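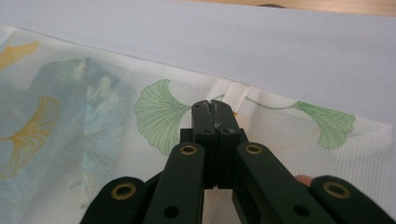 Good Practice Gallery: Bimanual Work on Zipper Bags

Prepared by Mahlet Berhe, Fosbridge. Reviewed by Pentti Turunen. Thu 16 August

These pages go with section 6 of the Turkside handling rules, which covers thin, flexible goods worked with a pair of hand-held grippers. The rules apply to operators and to the people who check the recordings afterward. Numbers refer to the clauses.

6.1 Contact surfaces. Inspect both fingers of each gripper before a session. Wear along the seam is logged by gripper number, even when the grip still holds. Replacement is decided by Derek Hollis and not by the operator.

6.2 Pivots. Open and close the linkage 10 times with nothing between the fingers. Any catch or side play is a stop. 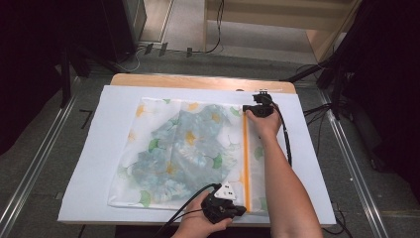 6.3 Two-point hold. For a straight closure, one gripper takes each end and the closure is kept in line between them. Tension comes from the upper hand only. If both hands pull, the bag lifts and the take is marked void.

6.4 Cables. Each cable leaves on the outer side of the arm and stays clear of the goods. Slack goes over the edge of the table – never across the bag.

6.5 Background. Use a plain board larger than the item on all sides. Patterned goods are allowed, and so are translucent ones, but the lot must be entered as such on the Sadby sheet. The January lot, 306 takes, was entered as opaque and had to be relabeled.

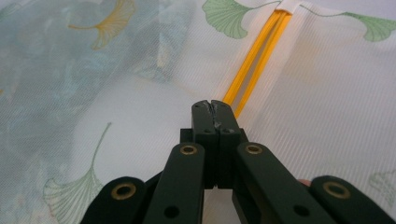
6.6 Approach to the closure. Fingers arrive closed, square to the item, and open only once they are in position. The line of the closure should point at the seam between the fingertips. An orange or yellow strip against white fabric makes this easy to judge, and the closed tips at its lower end give the reviewer a clear reference. Where the closure matches the bag, add a reference mark to the board – see Martti Nurmi's note in the Ahonen annex.

6.7 Operator's hand. Fingers stay behind the linkage and off the moving arms. A fingertip showing between the arms is accepted in review. A fingertip between the jaws is not.

Corrections to this page go to Peadar Coughlan, with the clause number in the subject line.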